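Gripper comparison, 2018-07-25. Two hand-held units on the bench plan this week: the Fledau and the Skistora. Same operator, same office chair, same piece of cloth.

Task is simple. Pick the cloth off the chair seat, lift, hold, lower, let go. Rigid parts went fine with both units last week, so we moved on to soft goods.

Total so far: 1,290 grasps logged, 67 thrown out. Most of the rejects are lost marker tracking, from tilting the cube too far on the way down. The jaws themselves account for very few.

Fledau closes faster. Skistora has more travel at the low end of the trigger, so you can feel your way into a fold without shoving it along the seat. For cloth I'll take the travel.

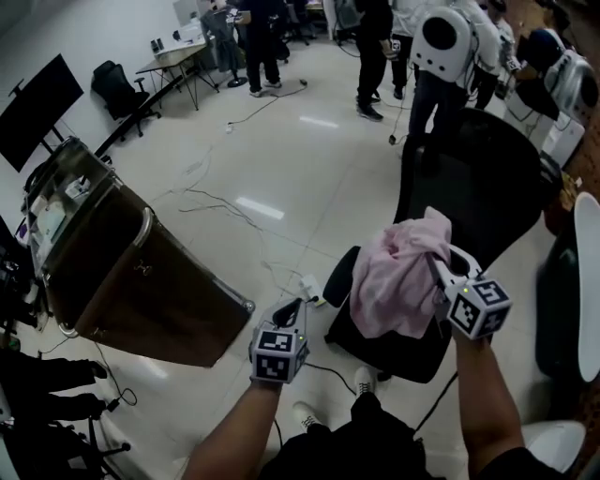
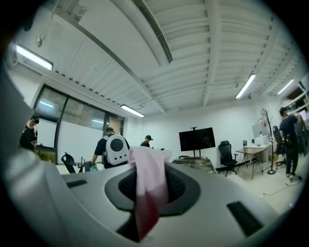
Cloth in the jaws, head view first, then the gripper's own camera.

Head view is good for the approach and for where the cubes are. For the grasp itself I only use the gripper camera. The lens is wide enough that you get the cloth and half the room.

One complaint about that camera: auto exposure. Ceiling lights come into view when the wrist rolls and the cloth goes dark for 2 or 3 frames. Locking exposure in the Mridha controller fixes it, but the setting is lost on every restart.

The Venia logger keeps time sync fine over long runs. No drift worth writing down.

Next: thicker fabric, same chair, exposure locked from a startup script. Will post the reject rate per unit once the July runs are split out.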